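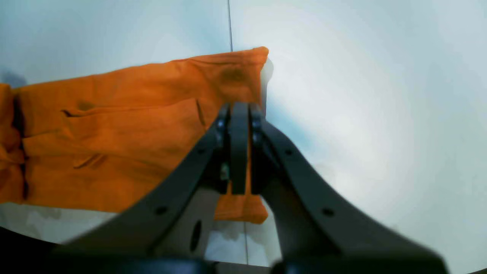
Adwood open day, Retley: what happens to the clothes?

I went to the Adwood open day at Retley on 16/08/2025 with a bag of old shirts and low expectations. The firm collects used clothing from banks in supermarket car parks, and its leaflet promises that "every garment finds its next life". I have read that sort of sentence before.

The tour started half an hour late. There were 30 of us in the group and one guide with a quiet voice, so those at the back heard mainly the baler. We were walked past the unloading bay, then along the sorting line, where people pull out shoes, coats and bedding before anyone looks at the rest. It is fast work and plainly hard on the shoulders. I asked how long a shift was and was told it varied.

Elspeth Jardine, the site manager, took questions in the canteen. She was more forthcoming than the leaflet, I will give her that. The best items go to shops in this country. Most of what is left is baled and sold abroad, and the worn-out cotton is cut up for wiping cloths. When I asked what share of the bales is worn by anyone at the other end, she said the buyers do not report back. So "every garment" is a hope, and I would like to see the leaflet say so.

The fibre room

This was the part most people had come for. Adwood has bought a Nakajima shredding line, which tears cloth back into fibre for padding and insulation. It was switched off for our visit, for safety reasons. We looked at a tray of grey fluff and a sign saying the line can take 850 kilos an hour. Can take, mind – I could not find out what it does take on a normal day.

Buttons, zips and mixed fabrics are still the trouble. A shirt that is part polyester and part cotton with a plastic logo on the front is a nuisance to everybody, and there are a great many of those. Work clothes in strong colours are hard to place as well, according to the guide, as few people want them second-hand and the dye shows in the fibre.

The stalls

Kurnine had a table outside selling tote bags made from "rescued" cloth. The stitching was good. The label did not say where the cloth had been rescued from, and the lad on the stall did not know.

Getting there

Entry was free, parking cost £2, and the walk from the station has no pavement for the last stretch. Tea was decent. Bring ear plugs if you mean to stand near the baler, and ask your questions in the canteen. I left my shirts in the bank by the gate, for want of a better idea.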